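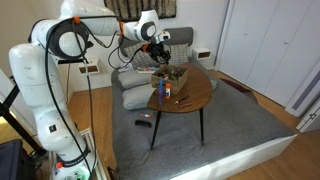
The student robotics team at Stiloda Technical College has spent most of the spring on one job: getting a robot arm to put pens, markers and glue sticks into a cardboard box. The project is called Trudano. It started as a class assignment in the second-year automation course and carried on as a club project after the grades were in. In June the team will enter it in the Vumton student challenge, in the household tasks section.

We spoke with two members of the team late in the afternoon, between test runs. One looks after the gripper and the wiring. The other writes most of the control software and keeps the run log. They asked to be quoted by role, as the work belongs to the whole group.

The challenge rules are short. A team gets a box, a set of desk items and a small table. The items may be on the table or near it, and the judges decide where. The arm has to pick up each item and place it in the box without tipping the box over. A run lasts 90 seconds.

"When we first read the rules we thought it would take two weeks," the software student said. "A pen is a simple shape. Then we tried to pick one up from a flat table and the fingers pushed it onto the floor. We did that all afternoon."

The trouble with a pen, the gripper student explained, is that it rolls and it is thin. The fingers have to come down on both sides of it, very close to the tabletop, without pressing into the wood. If one finger touches first, the pen turns and the other finger misses.

"You want to be low, but if you're too low the arm senses a contact and stops," the gripper student said. "It's a safety stop, so we have to clear it and start over. We lost a lot of runs that way. Now we come down in two steps, a fast one and a slow one, and the slow one has a limit on how hard it can push."

Glue sticks turned out to be the easy item. They are thick enough to grip well, and when they are standing up the arm can come at them from above. A tall marker standing on its end is harder than it looks. It takes very little to knock over, and once it is down it may roll against another item. The team now has the arm take standing items first and flat items after that.

"We argued about that order," the software student said. "My first version picked whatever was closest to the gripper, because that saves travel time. On paper it was faster. In the log it was worse, so we changed it."

The box brings its own problems. It is light, and a partly filled box is a different target from an empty one. Pens dropped in at an angle can stick up over the edge, and the next item lands on top of them and slides off. The students tried taping the box down for practice, then stopped, as the rules don't allow tape.

"We practice with the box already full of stuff now," the gripper student said. "If you only ever start with an empty box, you learn about the empty box. The last few items are where teams lose points."

The course instructor gave the group one piece of advice early on, which was to stop practicing only at a lab bench. A household task should be tested in a furnished room. The software student said the team was slow to follow it.

"On the bench we had good lighting and a flat gray surface, and everything was bolted in place. Then we moved to a coffee table with a rounded edge, with bedding around it, and our success rate fell right down. The program for finding the table assumed straight edges. I had written that in without thinking about it."

Soft surfaces are still the weak point. An item lying on a blanket sinks in a little, and the cloth can bunch up between the fingers. The arm may close on fabric and report that it is holding something. The team has added a check after each pick, where the arm lifts a short way and looks at the spot again before it moves on. It costs time on every item.

Asked whether that was worth it in a 90-second run, the gripper student said the team had not settled the question. "If the judges put everything on the table, we'd be better off without the check. If they put even one glue stick on the bed, we need it. We may switch it on only for soft surfaces, but then the software has to know which surface it's looking at."

The software that handles this part is called Cai. It was written by last year's class and has been passed down with very few notes. The software student spent the first month of the project reading it.

"There was a setting in there that multiplied everything by 21. No comment, no explanation. I took it out and the arm stopped a hand's width above the table every time, so I put it back. I did work out later what it was for, and there's a comment there now."

The group meets in the evenings, after classes. New members usually start by setting up the items for each run and writing down the result. It is dull work, the gripper student admitted, but it teaches people what to look for. After that they learn how to stop the arm, how to restart it and where to stand while it moves. Only then do they get to change any code.

"People come in wanting to program on the first night," the gripper student said. "I did too. I spent my first month on cables. A cable that catches on a joint will ruin a run just as well as bad code will, and it's harder to find."

Neither student would guess at how the team will place. They have seen video from one other college, whose arm was faster but worked on a bare table. The Stiloda team expects to be one of the slower entries and hopes to drop less.

Before the challenge they want to finish three things: the surface check, a better way of placing long pens so they lie flat in the box, and a proper set of notes for Cai. The last one is not scored, but the software student has put it first on the list.

"Next year's group is going to open that folder in the fall," the software student said. "I'd like them to be able to start in the first week."

The club takes new members at the beginning of each semester. No programming experience is needed, and students from outside the automation course can join.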